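Chapter 3
Heat on the Move

Leave a hot drink on a table and it cools until it matches the room. The heat has gone somewhere, and this chapter is about where it goes and how fast. By the end you should be able to describe conduction, convection and radiation, and work out the energy lost by a liquid as its temperature falls.

3.1 Three ways out

Conduction carries heat through a solid. A spoon left in soup warms along its whole length, even though the metal itself stays put.

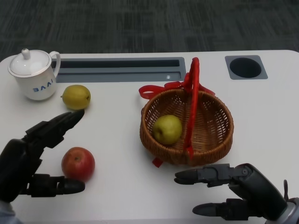
Convection happens in liquids and gases. Air next to a warm surface expands, becomes less dense and rises, and cooler air moves in to replace it. Radiation needs no material at all – the Sun warms the Earth across empty space.

A lid mainly cuts the loss by convection and evaporation. Evaporation matters more than most students expect, and we return to it in section 3.4.

3.2 How much energy?

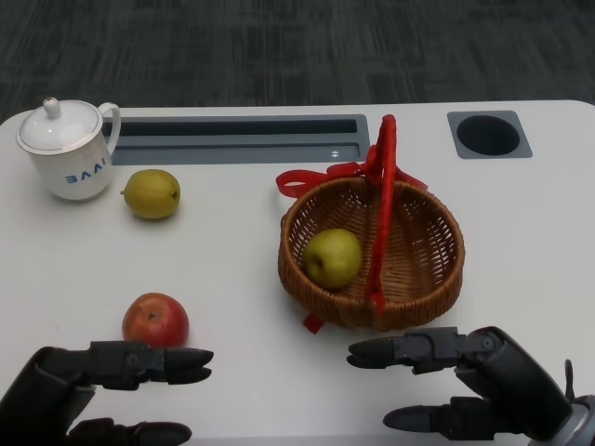

The energy lost depends on the mass of the liquid, the fall in temperature and the specific heat capacity. For water this last value is 4200 joules per kilogram per degree Celsius. If 200 grams of water cools by 15 degrees, the energy lost is

0.2 × 4200 × 15 = 12 600 joules

Note that the mass must be in kilograms. Leaving it in grams gives an answer a thousand times too large.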